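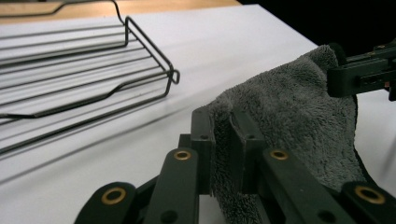 Thenmozhi Unnithan
List moderator, Werside Moth Group

Re: [werside-moths] sugaring vs. light in August

Sudheer Venkataraman wrote:
> I put the light trap out behind the house again and got mostly
> midges and one very angry hornet. Rupert keeps telling me to try
> sugar instead. Does it really bring in anything the light doesn't?
> And is there a recipe that won't ruin my one good saucepan? I'd
> like to try it at Veruvwood before the weather turns.

Yes! Yes to all of it, Sudheer, and sorry for taking so long to get back to you. I've been out most nights and asleep most mornings.

Sugar brings in a different crowd. My light is good for the small stuff and for hawk moths passing through, but the underwings hardly look at it, and they're the ones I wait for all year. A big underwing on a tree trunk with its wings half open, that flash of color under all that bark gray... I still make a noise when I see one. Venkatesh Kulkarni can tell you what kind of noise.

My mix is dark brown sugar, molasses, a bottle of flat stale beer and the blackest bananas you have. Warm the sugar and beer on low until it all melts together, take it off the heat, then mash in the bananas. Stir the whole time and your pan will be fine. (Mine wasn't, the first year, but I'd gone off to answer the phone.) Let it sit in a loosely covered bucket for a couple of days. Don't screw a lid down on it! It wants to breathe, and it will find a way.

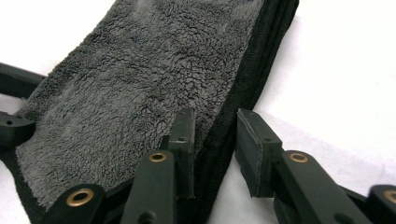
Then paint it on at chest height with a cheap wide brush, in a strip as long as your hand. Rough bark holds it best. Start painting just before dusk and go around with a flashlight once it's fully dark. I put red film over mine and walk up slowly from the side, and they mostly stay put. Come straight at them with a white beam and they drop off into the leaves and you stand there feeling silly.

As for Veruvwood, I'd start at the north gate and follow the old cart track down toward the stream. There are oaks most of the way. I did 21 trees along there last August on a warm, still, cloudy night and had moths on nearly all of them, plus slugs, crickets, and a mouse who had clearly been at the beer. My list came to 44 species by midnight. Go on a clear night with a full moon and you may get two. Both kinds of night count, so please send in the bad lists too.

Asanka Selvanayagam asked me off list about the Kosholm records. I've typed up the first notebook and we are so close to 1000 entries that I'm checking the total every time I add one. The handwriting gets harder in the second book. There's a moth in there that I can only read as "common soup" and I would love for that to be its real name.
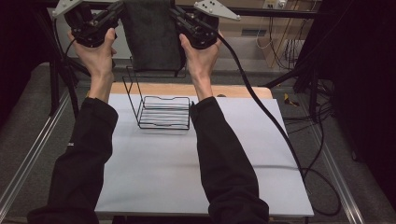 A gripper in each hand, with a cable running over the edge of the table.

One thing I don't agree on with Rupert Schwaiger: he adds rum right before painting and swears by it. I've tried it with and without on trees right next to each other and couldn't see any difference, but he gets better nights than I do, so who knows. If anybody wants to test it properly, paint every other tree and write down which is which before you go out. I'd be thrilled to have the numbers.

Sudheer, if you want company, I'm free most evenings and I have a spare brush. The bucket rides in your car, though.

Thenmozhi

P.S. Whoever left a net at the Chacko barn, it's hanging on the nail inside the door.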